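I had every intention of getting the upstairs wiped down before lunch, and then Etornam Mahama called and we talked for so long that my coffee went cold on the stairs (I found it there at four, with a fly in it).

Anyway! The cloths. A few of you asked after my last post what I use on big smooth white surfaces, the kind that look perfectly clean until the afternoon sun gets on them and shows you every fingerprint since August. For years I used old T-shirts, and they left fuzz everywhere. Then Sosina Dinsa gave me a stack of microfiber ones when she moved out to Poddale, 15 of them in all sorts of colors, and I am down to 13 now, with one lost to bicycle grease and one just plain lost.

The purple ones are my favorites. I barely dampen them, fold them over twice, and go top to bottom with hardly any pressure. No spray, unless there's something sticky. I wash them by themselves on warm and never, ever with fabric softener, which I learned after ruining a whole set and blaming the washer for it. They dry on the back of a chair overnight.

I still have the hallway and the bathroom door to do, and I promised myself I'd get to the baseboards too. 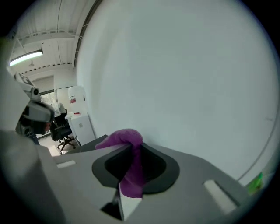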